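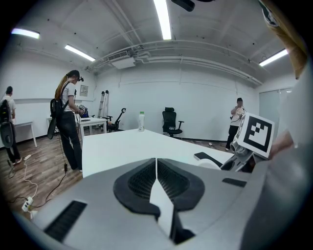
Royer Match Goal, 6-foot folding model: review

By Emlyn Kneath

Our under-12 side at Usdale trains on a public field where nothing can be left standing overnight, so whatever we use as a goal has to go in the back of a car. For three seasons that meant pop-up nets, which blow over. In April we bought a pair of Royer folding goals and have used them at practice ever since, plus two small-sided tournaments.

What you get

Each goal comes in a flat bag with the frame already joined at the hinges, the net rolled separately, a packet of clips and six ground pegs. The pair cost us $153 with shipping. The crossbar is 6 feet wide, which suits four-a-side and five-a-side games. For a full under-12 match you would need something bigger, and Royer sells that too, though I haven't tried it.

Setting up

The first time took most of half an hour, nearly all of it spent clipping on the net. The instructions show the clips going on from the inside of the post. They hold better from the outside. Once the net is on you can leave it on, and after that one adult can unfold a goal and peg it down in about the time it takes the kids to find their shin guards.

The hinges lock with a push button. They were stiff when new and have loosened up. Keep fingers clear of the corner when you fold the back bar in. Armelle Roussel, who coaches with me, pinched hers the second week, and now we don't let players help with that part.

In use

The frame takes a hard shot without moving much as long as all the pegs are in. With only the front ones in, it will slide back on dry ground. On turf you can't use pegs at all, and there is no loop or hook for a sandbag, so we laid bags across the back bar. They stayed put, but they get in the way of the ball coming out.

The posts are round and the rebounds are fair. The pop-up nets never gave us a rebound of any kind, and our players had stopped following up their shots. They do it again now.

The net is the weak part. Two holes opened near the bottom corner of one goal after over 60 practices, where the mesh rubs against the back bar. I closed them with cord. Royer sells a replacement net, but the clips don't come with it and have to be ordered separately. We have lost 5 clips so far, so order extra.

Carrying and storage

A bagged goal is light enough for one person and too long for most kids to manage without dragging it. The bag's zipper is good and the shoulder strap is not. Ours tore at the stitching and was replaced with a strap from an old duffel. Both goals fit across the folded seats of my hatchback with the ball bags on top.

Compared with the Stetum

The Sasel club across town uses the Stetum, which has a square frame and a heavier net. It feels steadier and it costs more. It also comes apart into separate poles, and their coaches spend longer putting it together than we do. If I had a shed next to the field I would choose the Stetum.

I would buy the Royer again for practice and small-sided games. If you play mainly on turf, look for a goal with built-in weights.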